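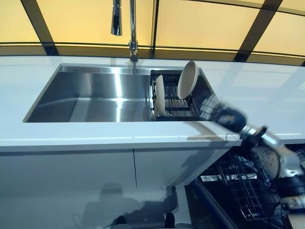
Slide 1. Sink and counter, pull-down faucet.

Good morning. Malou Blöndal, records unit. The subject is service of civil process in the county: who serves papers, how it is logged, and where returns go wrong.

Slide 2. Volume
Last year the office received 1,474 papers for service. Evictions and small claims make up most of the load. Pause here for the chart.

Slide 3. Failed returns
We pulled 79 returns sent back by the clerk. In 40 of them the address on the return did not match the address on the summons. The rest lacked a time of service or a signature.

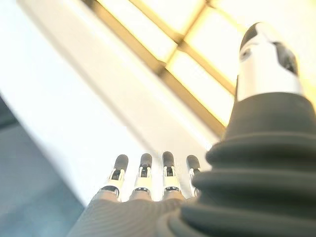 Slide 4. Logging an attempt
Each attempt gets its own line: date, time, address, result. "Tried twice" is not an entry. A deputy who leaves a card writes that down too. Mention the February change to the form, box 6.

Slide 5. Substitute service
Read the rule aloud. The person accepting must live at the address and be old enough under the rule. Get a full name.
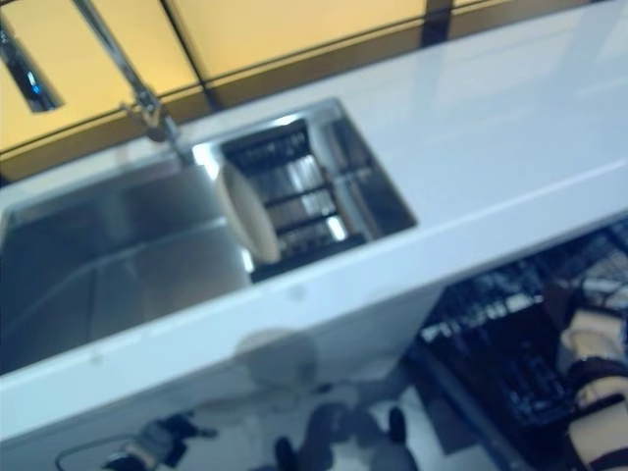

A refusal to give a name goes on the return as a refusal, with a physical description. Malou Arnardóttir will take questions on evictions after the break. Handouts are by the door.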